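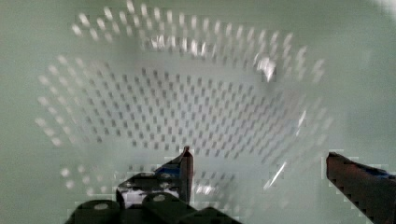

Erkside opened its doors to the public for an afternoon in June, and I went along mainly for the sourdough talk. The old market building has been split into kitchens, small offices and a shop, and most of the tenants had agreed to let people in. Entry was free but you had to book a slot. Mine was for the early afternoon and there was no queue.

The first stop was Pemier, who make pickles and chutneys on the ground floor. They get through 400 kilos of onions in a busy week, all peeled on site, and you notice it as soon as you come through the door. We were given hairnets and walked past the vinegar tanks to the filling line. It was stopped for the day, so we had to take their word for how loud it is. The piccalilli was the best of the tasters. A jar costs a pound less in the shop upstairs than it does online.
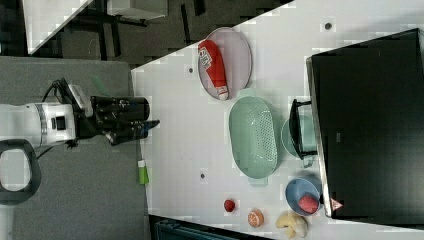

The sourdough talk was given by Celeste Palma of Clurkura, the bakery at the back of the building. She had planned 40 minutes and went well over. Her starter is fed twice a day and the dough goes in the fridge overnight at 4 degrees. She thinks most home bakers use too much flour on the worktop and too little salt in the dough. The rye loaf, which weighs 745 grams before baking, was passed round with butter. I would have liked to see the ovens, but the group before us had overrun as well and that part was dropped.

Quezada, the coffee roaster, had a long line outside and I gave up after 10 minutes. Fares Tannous, who was showing people round the first floor, said it would be quieter after four - it was, but by then they had sold out of the beans I wanted.

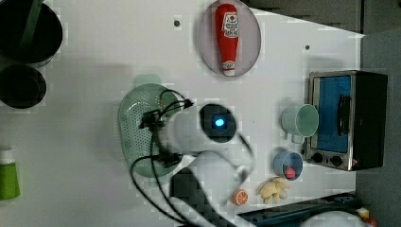
Pale green colander, pink plate and a bottle of ketchup on the table.

A few practical points. The lift is small, so allow time if you have a pushchair. There are toilets on both floors. Parking is on the street and was full by lunchtime, but the bus stops opposite the main door. The shop takes cards only. I came home with two jars of piccalilli and half a rye loaf, and the next open day is meant to be in the autumn.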